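Cledcombe Clothing Exchange: Frequently Asked Questions

Who can use the exchange?
Anyone who lives or works in Cledcombe. You don't need to be on benefits or show proof of income. Children under 16 can come in with an adult.

Do I have to bring clothes to take clothes?
No. Many people only bring, and many only take. If you want to do both, drop off first and then look through the rails.

How does the points system work?
We stopped using points in October. Everything on the rails is now free, with a limit of 2 coats per household for the winter. The old paper point cards are no longer needed and can be recycled.

What can I donate?
Clean, wearable clothing for adults and children, in any size. We also take scarves, hats, gloves, belts and shoes in pairs. Tie shoes together by the laces or put a rubber band around them.

What can't you take?
Used underwear, single socks, pillows, duvets, school uniforms with another district's crest, bike helmets and car seats. New underwear in its packaging is fine. We can't take anything damp, even if it is clean, as it will spoil the rest of the bag.

My sweater has a small hole. Is it worth bringing?
Put a safety pin or a bit of masking tape next to the hole so we can find it. Rosângela Peixoto runs the mending table and will fix most small holes, loose hems and missing buttons. Broken zippers on coats are worth bringing in. Broken zippers on pants usually aren't.

How much can I bring at once?
Up to two large bags without asking. For more than that, such as a house clearance, write to Mirela Xavier first so there is shelf space. Last fall we had 800 items waiting to be sorted and had to stop taking donations until the shelves were clear.

Can I leave bags outside the door?
Please don't. The porch isn't covered and wet bags go straight to the rag bin. If you can't make opening hours, Bittencourt Hardware on the corner will hold one bag per person behind the counter until 6 p.m.

Do you have plus sizes and tall sizes?
Yes, but they go quickly. Ask at the desk to be put on the request list. Give your size, what you need and a phone number. We keep requested items back for you for one week.

Can I try things on?
There are two changing rooms at the back. The one on the left is wide enough for a wheelchair or stroller.

How should I fold things before I bring them?
Any way you like, as long as they are flat. Shirts can be folded or rolled. Please don't use vacuum bags. They crease the fabric badly and we end up ironing it. Hangers are welcome if they are plastic or wood. We have more wire hangers than we can use.
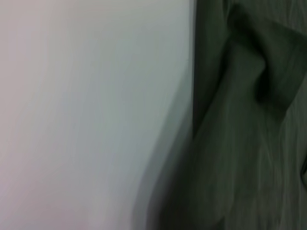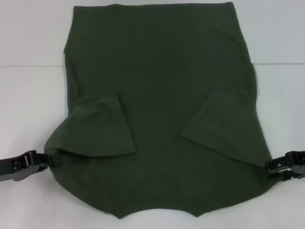
What happens to clothes that nobody picks?
Items stay out for one season. After that, warm clothing goes to the night shelter and the rest goes to Usus, a textile sorter that buys by weight. The last load was 300 pounds. The money pays for hangers, tags and the electric bill.

Do you wash donations?
Only if something gets marked while it is here. We have one small washing machine and no dryer, so we rely on people bringing things in clean. Unscented detergent is best if you have a choice. Several regular visitors have allergies.

I took something home and it doesn't fit. Can I bring it back?
Yes. Put it in the returns bin by the desk. You don't need to explain or sign anything.

Can I help out?
Yes. Sorting shifts are two hours long and you can do as few as one a month. Nayara Paiva keeps the schedule and will show you around on your first shift. Wear closed shoes, and let her know if you can't lift heavy bags so she can put you on tagging.

Is there parking?
There are three spaces behind the building, shared with the dentist. Street parking is free after 4 p.m.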